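Home | Projects | Workshop Rota | Reports | Contact

Project Report: A Two-Arm Kitchen Helper Rehearsed in Simulation
Submitted by Oľga Kuruc
Supervisor: Ľubomír Hubáček
Workshop: Flulluvside Shared Workshop, Bench Group Mustus

1. Purpose of the project

The purpose of this project was to design, build and program a pair of small robot arms able to carry out simple clearing tasks on a kitchen worktop. The work was undertaken between the spring and summer terms at the Flulluvside shared workshop, with further programming done at home. The project carries the working name Mustus, after the bench group under which it was registered.

The brief set by the supervisor asked for two things. The first was a physical build which could be mounted on a bench and moved safely in the presence of other workshop users. The second was a simulated kitchen in which every motion would be rehearsed before it was sent to the real motors. This report covers both parts, with more space given to the second, as it took up the greater share of the time.

2. Background

An earlier student build, known in the workshop as Mikuš, used a single arm on a fixed column. Its records were made available to the author and were of considerable help. The main weakness noted in them was reach. A single arm placed in the middle of a worktop could not put an object into a deep container at its side without the elbow meeting the container wall. The records also showed that most of the damage to Mikuš happened during first trials of new motions, when a wrong sign or a missed unit sent the arm into the bench.

It was therefore decided at the outset that the new build would have two arms, one serving each side of the worktop, and that no motion would be tried on the bench until it had run cleanly in simulation.

3. The physical build

The arms were assembled from motor units salvaged from older workshop stock and from printed housings. The control board is a Prulon unit already held by the workshop. Each arm was bolted to a steel plate, and the plates were clamped to the bench with 70 mm between the plate edge and the bench edge – enough to fit the clamp and still leave room for the cable run.

Wiring took longer than planned. The first loom was cut too short at the shoulder and pulled tight when the arm was raised. It was replaced by a longer loom with a loop at each joint. The emergency stop was wired to cut power to both arms together, as required by the workshop rules, and was tested by the supervisor before any motion was allowed.

Two faults remain in the build. The left shoulder has a small amount of play, which shows as a tremor at full stretch. The second fault is in the right wrist, where the printed cover rubs at one end of its travel. A replacement cover has been drawn but not yet printed.

4. The simulated kitchen

The simulated kitchen was set out to resemble a worktop in ordinary domestic use. Objects were chosen for their differing shapes: an open box with high sides, a flat board, a round woven mat. The box was the most important of these, because reaching into a container had been the weak point of the earlier build.

Each object was given a plain collision shape. The flat board needed no more than a thin block. The box was first entered as a solid, with the result that the gripper refused to go inside it and stopped above the opening. Once the box had been entered again as a floor and four separate walls, the planner accepted the reach.

A script was written to run the same reach many times with small changes in starting position. In all, 3,515 runs were logged. The logs were kept in full, including those of runs that stopped early, and are held on the workshop drive together with the settings used for each batch.

5. Findings

The walls of the box caused the greatest difficulty. When the wrist was kept low, the forearm came close to the near wall and the planner often gave up. Raising the approach and turning the wrist before the descent gave better results. The spread of the fingers also mattered – with the fingers fully open, the hand needed more room than the first drawings had allowed.

The second arm was held back during these reaches. Moving both at once was tried for one Wednesday session and then set aside, as the control board could not keep the two in step at full speed. At half speed the timing was acceptable, and this setting is recommended for the first bench trials.

6. The reach into the box

The worktop at the stage reached when this report was written:
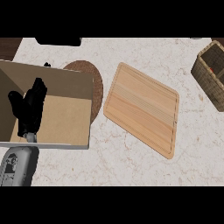
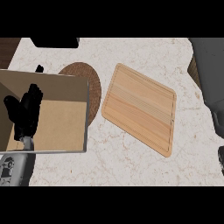
Reader comments

Ľubomír Hubáček: The section on collision shapes should be read by anyone starting a similar build. Please add the wall thickness you used for the box, and print that wrist cover before the bench is handed over.

Radovan: Did you try a slower descent with the fingers half closed? We had the same trouble with a narrow crate and it helped a good deal.

Oľga Kuruc: Thank you both. Half closed is in the next batch of runs. The wall thickness will go into the settings table.

Contact the workshop office | © Flulluvside Shared Workshop | Back to top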